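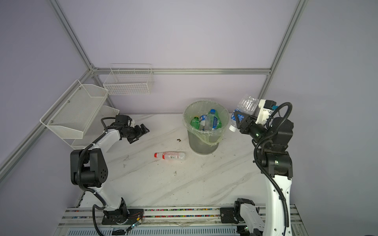

Plastic bottles and a lined wastebasket, with the red-capped one still lying on the table.

Give the bottles their own bin

I want to make a case for the second wastebasket. One basket, one bag, bottles only, standing right where people drink the stuff. I have been going on about this to friends since January and I'm not tired of it yet!

We have all been taught to think about recycling as something that happens outside, at the big cart by the garage or the row of containers behind the building. Fine, but the decision gets made much earlier, at the table, with an empty bottle in your hand and something else on your mind. If the only basket in reach is the one with the banana peels in it, in goes the bottle. I did it for years and felt bad for a second and a half each time.

My own basket came from a closing sale at an office in Wurnham and cost me 2 dollars. It's round and plain and it holds more than you'd think. I put a clear bag in it and folded the edge well over the rim, and I will defend the clear bag to anyone. With a see-through bag and a see-through basket you get the green bottles, the blue caps, the labels, all of it on show, and a stray coffee cup sticks out right away. A black bag hides everything until you're standing at the curb picking through it with two fingers.

Put it on the table, too, at least while you're clearing up. I know how that sounds. My neighbor Perrine Courtois thinks a wastebasket on a tabletop is barbaric, and over a dinner table I'd give her the point. But after a club meeting or a kids' party, it is such a pleasure to stand in one spot and drop them in one after another, then wipe down and carry the whole thing off. No bending, no walking back and forth across the room with three bottles under your arm.

Last spring we tried it at the Hamel reading group, which goes through an amazing amount of water for people who mostly sit. By summer we had filled enough bags to count, so we did: 368 bottles. Before that they went in with the napkins.

Caps on or off? Ask your local service, they differ. Ours wants them on, and I love that, one less thing to chase under a chair.

So get the basket. Any basket. Mine has a crack near the bottom and I wouldn't trade it.

Felicja Domański

Comments

Léonie Rey: Converted! Ours sits by the fridge and my sons use it without being asked, which can't be said for the laundry.

Jérémie Ferrand: I'd rather see fewer bottles to begin with. A pitcher and 10 glasses would do your reading group fine.

Felicja Domański: Jérémie, bring the pitcher and I'll wash the glasses.

Recent opinion
In praise of the ugly dish rack
Why I label my leftovers
The Flellen footbridge deserves better lights
A drawer for string, and other good ideas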